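Housekeeping and Catering Support, Unit 4: Clearing and Stacking Tableware
Lusedstead Adult Learning, handout for the January group

4.3 Does stacking order matter?

Most textbooks on this subject will tell you to sort by size, largest at the bottom, and leave it there. The Erker method, which you will meet in the reading, goes further and claims that sorting by colour as well makes clearing faster. I have my doubts. Erker's trial used 11 tables in one canteen, and the same people cleared all of them twice, so they had had practice by the second round. Read the chapter, but read the table of results first and the commentary second.

What can be said with more confidence:

Bowls nest only if the inner one is narrower than the outer, and the walls slope. Straight-sided cups do not nest well in bowls and tend to end up on their side.

Flat plates and deep bowls should be kept in separate piles. A mixed pile takes up more height and slides more easily.

A plain cloth in a dark colour makes bright plastic easy to spot. Whether it saves any time is another matter.

Look at the dishes below with these points in mind, before we discuss them.
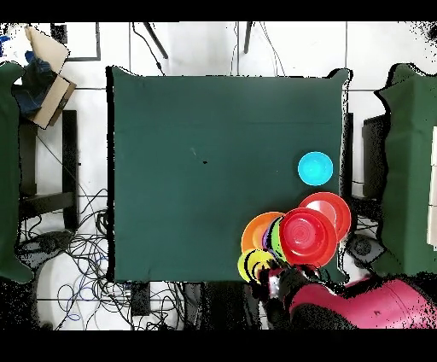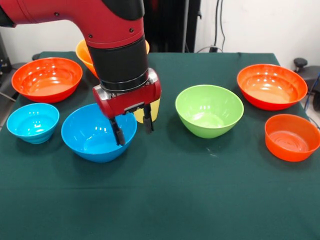
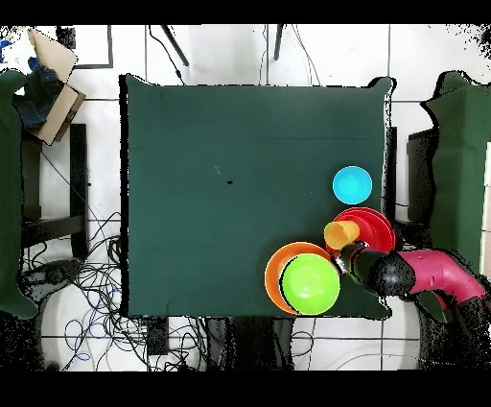 Fig. 4.3 Coloured plastic tableware on dark green cloth. First: plates and a bowl gathered in a fan. Last: lime-green bowl nested in an orange one.

The fan is a fair example of what happens when pieces are gathered by the edge. It holds six dishes but it is a poor shape for a shelf, and it would need squaring up first. The nested pair takes up little more table than the orange bowl alone.

Kahsay puts the saving from nesting at 100 minutes a week for a kitchen serving 400 covers. No working is shown - treat it as a guess.

For next time: Mellow, p. 608, on shelf depth. Bring a bowl and a cup from home, any material, and try them both ways round.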